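サポートチケット 2080
件名：紙ものを持ち上げる動作で片腕が待機のまま戻らない（双腕・お片付けタスク）
製品：Taltgate 双腕コントローラ、Vernus タスクプランナー
コントローラのビルド：1495
設置場所：Mesberg 作業室
起票日：2024年7月27日
優先度：通常
状態：回避策を適用済み、一部継続調査

■ 起票内容

いつもお世話になっております。二月に導入のご相談をした際には、まだ何をさせるかも決まっていないような段階で長々とお付き合いいただき、その節は本当にありがとうございました。おかげさまで毎日動かしております。今回は困りごとのご相談なのですが、状況を順を追って書かないと伝わりにくそうでして、少し長くなりますことをお許しください。

うちで二本の腕にさせたいのは、いわゆる机の上の片付けです。家に帰ってきて、届いた郵便や読みかけの紙、小物、子どもが置いていったぬいぐるみなどが食卓に一緒くたになっている、あの状態を、食事ができるところまで戻してほしい。工場の仕事に比べればずいぶん気楽な話に聞こえるかもしれませんが、やらせてみると難しいものですね。形の決まった部品を決まった場所へ運ぶ作業は、前の評価のときにほとんど手もかからずに済んでしまったので、私も少し甘く見ておりました。

症状は次のとおりです。柔らかいものや厚みのあるものは問題なくつかんで運びます。ところが紙ものになると、グリッパが紙の手前まで降りたところで止まり、そのまま待機状態になります。止まるのは左腕のこともあれば右腕のこともあり、もう片方の腕は律儀に待ち続けるので、結局どちらも動かなくなります。エラー音も出ず、非常停止にもなりません。画面には「相手腕の完了待ち」とだけ出ています。見ていると、二人で「お先にどうぞ」と譲り合っているようで、つい声をかけたくなってしまいます（かけても動きませんが）。

再現手順
一、電源投入後、両腕を原点に戻す。
二、Vernus で「卓上整理・混在」を選び、紙ものと立体物が混ざった状態で開始する。
三、立体物がひととおり片付くか、途中で紙に順番が回ってくると止まる。紙だけを並べた場合は止まらないこともあります。 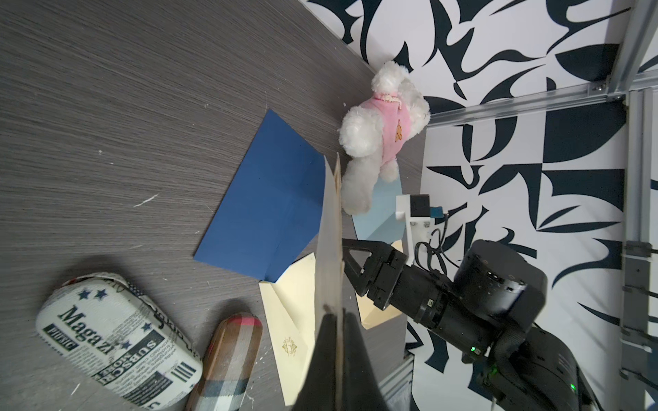
それから、紙が重なっているときと、ぬいぐるみの下に入り込んでいるときに起きやすいように感じています。あくまで感覚です。すみません、こういう「感じ」の話がいちばんお困りになるだろうとは思うのですが、毎日そばで見ている者の勘として、頭の片隅に置いていただければ助かります。

こちらで試したことも書いておきます。ケーブルの抜き差し、コントローラの再起動、手先カメラのレンズ拭き、照明を少し落とすこと、机を拭くこと。指先は Shek の標準品のままで、交換はしておりません。再起動の直後は調子がよく、喜んでいるとまた止まります。ログ一式をアップロードしましたので、お手すきのときにご覧ください。いちばん分かりやすいのはエピソード 42 だと思います。

■ サポート窓口からの返信（一回目）

お問い合わせありがとうございます。丁寧に書いてくださったおかげで、こちらでも様子がよく分かりました。長文はまったく問題ございません。短すぎて何度もお尋ねすることのほうが多いので、むしろありがたく拝読しました。

エピソード 42 のログを確認しました。止まる直前の流れは次のようになっています。

把持候補を取得（対象種別：薄物）
把持候補の信頼度が下限を下回る
再観測を要求
相手腕へ退避を要求
相手腕が退避要求を保留（理由：自分も再観測中）
相手腕の完了待ち

お書きになっていた「お先にどうぞ」は、内部で起きていることにとても近いです。片方の腕が紙をもう一度よく見ようとして相手にどいてほしいと頼むのですが、相手もちょうど別の紙を見直している最中で、頼みを後回しにします。そして相手のほうも同じことを頼んできます。互いに相手の完了を待つので、どちらからも動き出せません。

本来は待ち時間の上限があり、それを過ぎると片方が強制的に退避するはずです。設定画面の「協調」の中にある「相手腕待ち上限」の値を教えていただけますでしょうか。初期値は 3000 ミリ秒です。あわせて、壁の柄について一つ伺います。作業台を囲む壁に大きな模様が入っているとのことでしたが、無地の布などで一時的に覆うことは可能でしょうか。薄い紙の縁を探すとき、背景の強い模様が紙の輪郭とつながって見えてしまう例がございます。

■ 起票者からの追記（一）

早速のご返信、ありがとうございました。読みながら思わず「やっぱり譲り合っていたのか」と声が出ました。

待ち上限の欄を見たところ、空欄でした。ゼロでもなく、何も入っていません。誰かが消したのかと少し疑ったのですが、変更履歴には残っておらず、どうやらビルドを更新したときから空だったようです。空欄だと無制限という扱いになるのでしょうか。まずはご指示どおり 3000 を入れて保存しました。

壁のほうは、白地に黒の、葉っぱのような刃物のような大きな柄です。生活の場は無地とは限らない、カーテンも壁紙も人の好みで選ぶものだから、という考えで派手なものを貼りました。機械には気の毒ですが、よそのお宅に上がって「壁紙を替えてください」とは言えませんので、できれば柄のあるままで動いてほしいのが本音です。ただ切り分けは大事ですから、白い布を借りてきて、いったん三方とも覆ってみました。

結果です。待ち上限を入れただけで、ずっと止まったままになることはなくなりました。これは大きな前進で、作業室に小さな歓声が上がりました。ただ、止まらなくなった代わりに、紙を諦めて次に行くことが増えました。布で壁を覆うと諦める回数は減ったように見えますが、なくなりはしません。布を外すとまた増えます。壁の柄が影響しているのは確かなようで、でもそれだけではない、というところでしょうか。

諦め方にも癖がありまして、平らに置いた紙は腕が近くまで降りてから戻ってくるのに、何かに立てかかって斜めになった紙だと、わりとあっさり手を出します。人間なら平らな紙のほうが易しいと思うのですが、考えてみれば自分も、机にぴったり貼りついた一枚の紙は、爪で端を起こすか、机の縁まで滑らせるかしています。何気なくやっていることというのは、説明しようとすると案外ややこしいものですね。

■ サポート窓口からの返信（二回目）

詳しい結果をありがとうございます。布まで張っていただいて恐縮です。

まず空欄の件ですが、おっしゃるとおり無制限として扱われておりました。古い設定ファイルからビルド 1495 へ更新したときに、この項目だけ引き継がれないことを社内でも確認しました。これは当方の不具合です。ご迷惑をおかけして申し訳ありません。次のビルドで、空欄の場合は初期値が入るように直します。それまでは、更新のたびにこの欄をご確認ください。

紙を諦める件は、把持の考え方そのものに関わります。二本指のグリッパは両側から挟む動作が基本ですので、机に密着した紙には挟む場所がありません。斜めになった紙は縁が浮いていて、指を差し入れる隙間があります。ご観察のとおりで、爪で端を起こすか、縁まで滑らせるか、というお話もそのまま解決の方向と重なります。

Vernus には「縁出し」という動作があり、紙を軽く押さえて机の端まで滑らせ、はみ出した部分をつかみます。標準では無効です。有効にする前に、次の三点をお確かめください。

一、机の手前側に、はみ出した紙やグリッパがレールや配線に触れないだけの余裕があるか。
二、押さえる力が「弱」になっているか。「中」以上では紙に折り目がつくことがあります。
三、紙の上に別のものが載っている場合、先にそれをどける順番になっているか。

三つ目は「積み重なりの優先」という項目で、「上から」を選んでください。今のログでは「近いものから」になっており、ぬいぐるみが載った紙を先に取りに行って再観測を繰り返していました。

■ 起票者からの追記（二）

ぬいぐるみの下に紙があると起きやすい、というあの頼りない勘が当たっていたと分かって、少々得意になっております。

三点、確認しました。押さえる力は「弱」、積み重なりの優先は「上から」に変更済みです。悩ましいのが一つ目で、机の手前には金属のレールがあり、その上に透明なフィルムをかぶせてあるものですから、縁出しで滑らせた紙がフィルムの下に潜り込みそうな気がするのです。配線もそのあたりを通っています。
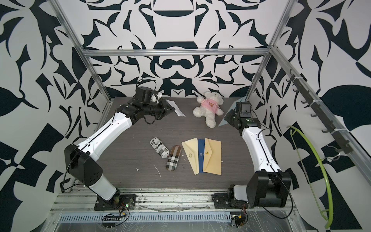 そこで、手前ではなく、机の上で済ませる方法はないものかと考えました。たとえば片方の腕が紙の端を軽く押さえ、もう片方が反対側から少し寄せてやると、真ん中がふわっと浮きます。私たちが薄いレシートを拾うときにやる、あの動きです。せっかく腕が二本あるのですから、譲り合うより手伝い合ってくれたらいいのにと、素人考えながら思いました。そういう動作は登録できますか。手で教えてよいのであれば、こちらで時間をかけて教え込む気力は十分にあります。

もう一つ、立体物の扱いについてもお伝えしておきたいことがあります。困りごとではなく、どちらかというとお礼です。ぬいぐるみは本当によく運びます。柔らかいものは難物だと聞いていたので身構えていたのですが、どこをつかんでもそれなりに持ててしまうのが幸いしているようで、向きさえこだわらなければ安心して見ていられます。向きをこだわると途端に難しくなります。こちらとしては、きちんと座らせて終わりにしてほしいのですが、今のところは横倒しで「完了」となります。完了と言われれば完了なのですが、食卓を片付けてくれた家族に「置き方がね」と言いたくなる、あの気持ちに似ています。

柄の入った細長い筒形の小物は、転がるかどうかで結果が変わります。新聞柄のものとチェック柄のものを並べて置いた場合、隣り合ったまま二つ一緒に挟もうとしたことが過去にありました。これは間隔を空けて置けば起きないので、急ぎではありません。

■ サポート窓口からの返信（三回目）

お礼の言葉まで頂戴して、窓口一同うれしく拝読しました。横倒しの「完了」については、担当にもそのままお伝えしたところ、しばらく皆で考え込んでおりました。

手前にフィルムと配線がある場合は、縁出しは有効にしないでください。紙が潜るだけならよいのですが、追いかけたグリッパがケーブルを引っかけるおそれがあります。

ご提案の「寄せて浮かせる」動作は登録できます。名称は「両腕たわみ」としてください。手順は次のとおりです。

一、設定の「協調」で、同時接近を許可にする。
二、両手先の最小間隔を初期値のまま変えない。狭めると手先同士が接触します。
三、教示モードで、左腕を紙の端に置き、押さえた姿勢を保存する。
四、右腕を反対の端に置き、内側へゆっくり寄せて、浮いたところで止め、保存する。
五、右腕で浮いた部分を挟み、左腕を先に離す。左右が逆の組も同様に保存する。

封筒のように折り返しのある紙は、折り返しの側を寄せるほうが浮きやすい傾向があります。厚手の紙はたわまずに全体が滑ることがあり、その場合は今の版では諦める扱いになります。正直に申し上げて、紙の種類を問わず人の手のように拾えるところまでは、まだ届いておりません。

筒形のものを二つ一緒に挟む件は別の原因と思われますので、こちらで別に記録しておきます。該当のログがお手元に残っていましたらお送りください。

■ 起票者からの追記（三）

教え込みました。夕方までかかりましたが、楽しい時間でした。右腕を寄せる速さがなかなか決まらず、速いと紙が逃げ、遅いと押さえている側がずれます。普段の自分の手つきを何度も眺めてから、寄せはじめだけ遅くして、浮きかけたら少し速める、という形に落ち着きました。

薄い紙はこれでかなり拾えるようになりました。壁の布を外しても拾います。ただ、紙同士が重なっているときは、下の紙まで一緒に浮いてきて、二枚まとめて運んでいきます。郵便をまとめて片付けてくれたと思えばそれでもよいのですが、仕分けまで頼むには困りますね。それから厚手のものは、おっしゃったとおり机の上をつうっと滑っていって、腕がその後を見送る格好になります。

よく見学の方に「もう家で使えますか」と聞かれます。私の答えはいつも歯切れが悪くて、ぬいぐるみと小物だけなら任せておけますが、紙が出てきたら横にいてください、と申し上げています。朝、散らかったまま出かけて、帰ったら片付いている、というところまで行くには、紙のことと、止まったときに自分で立ち直れることの二つが要ると思っています。後のほうは今回ずいぶん良くなりました。

筒形の二つを一緒に挟んだときのログは、フォルダを分けて上げておきました。空欄の修正が入ったビルドが出ましたら、すぐに試しますのでお知らせください。

■ サポート窓口 処理記録

待ち上限の空欄：不具合として登録。次ビルドで修正予定。回避策は手動で 3000 を入力。
薄い紙の把持：両腕たわみの教示で改善。壁の柄ありでも動作するとの報告あり。
重なった紙の分離：未対応。要望として登録。
厚手の紙の滑り：継続調査。Shek の指先を滑りにくい型に替えた場合の貸出評価を提案中。
隣接した筒形物の同時把持：ログ受領。別チケットへ移管。
ぬいぐるみの置き姿勢：要望として登録。完了条件に向きを加える案を検討中。

チケットは次ビルドの動作確認が済むまで開いたままにします。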